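Monday, July, kitchen sim, after lunch

Reran the counter-clearing chore on the Dervishi policy, same kitchen as last week, same time limit. Writing this down before the Skukidetti summary goes out, so that there's one version of it with no adjectives.

77 episodes. 11 finished with everything put where the task sheet says. The summary draft counts "partial completions" as well, and that makes the chart look a lot healthier. I don't accept partial completions for a chore. If I ask somebody to clear the counter and they move the toaster and stop, the counter isn't cleared.

Most of the failures are dull. The arm goes out, hovers, corrects, hovers again, and the clock runs out. More than 30 of the episodes ended that way with no contact at all. I'd like that figure on the first page of the report. At present it's in a footnote.
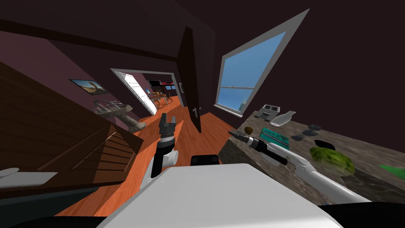 Bottles are still the worst. Upright, the policy gets hold of the neck often enough to be interesting. On its side, a bottle rolls when one finger touches first, and the other finger closes on air. Prellach thinks more training data will fix it. Maybe. They thought so in the spring too, and what we got was a smoother approach to the same miss.

Produce is a separate problem. Lettuce in the sim is a solid lump with a leaf texture on it, so a successful lettuce grasp tells me nothing about lettuce. I'd drop it from the score until we have a soft model. Same complaint about the toaster: no cord. Every toaster I've ever moved had a cord, and the cord was the hard part.

Also checked the base. Two episodes went over sideways while reaching – logged them as falls, though the script had them down as timeouts. Script needs a tilt check. Until it has one, don't trust the timeout column from any of the older runs either.

Buninness want to know when this could go into a real apartment. My answer for now is that I wouldn't leave it alone with a cup. A person does this counter in a couple of minutes while talking on the phone.

To do:
tilt check in the scoring script
rerun with bottles only, upright and lying down scored separately
take lettuce out of the totals
ask Dervishi which grasps were in their training set – asked before, no reply
move the no-contact figure out of the footnote

Leaving the bottle run going overnight on the second machine. Please don't restart it.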